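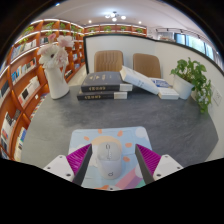
small white mouse, gray table, wednesday

ok so I have now worked from home for 2 full years and I have Thoughts about wrists. thread, sorry in advance

my right one started complaining last fall. a dull ache when I opened jars, then when I turned a key, then pretty much whenever I was awake. I ignored it because I'm very smart

finally went to the hand clinic over on Rivadeneyra (parking is a nightmare, bring quarters) and the therapist watched me type for maybe a minute and went "oh no." my chair was way too low! I was reaching UP to my own desk like a toddler at a buffet

she gave me 7 stretches. I do four of them. the one where you press your palms together and lower your hands is so good I've started doing it in line at the grocery store

also tried switching my mouse to the left hand. first week was awful, I closed so many tabs I needed. now it's fine for email and still hopeless for spreadsheets

things I bought: a footrest from Budadora (love it, the cat loves it more) and a gel wrist pad that smelled like a pool toy and went straight back

things I did not buy: the Henon chair everyone keeps sending me. it's $2,000!! my first car cost less than that and it had a radio

raised my old chair, put the footrest under, took a break every 36 minutes (weird number, it's how long my playlist is). jars are ok again. keys are ok. mornings still a bit stiff

if you have a keyboard you like for small hands tell me, I keep going back and forth on the Parnuletti split one and the reviews are all over the place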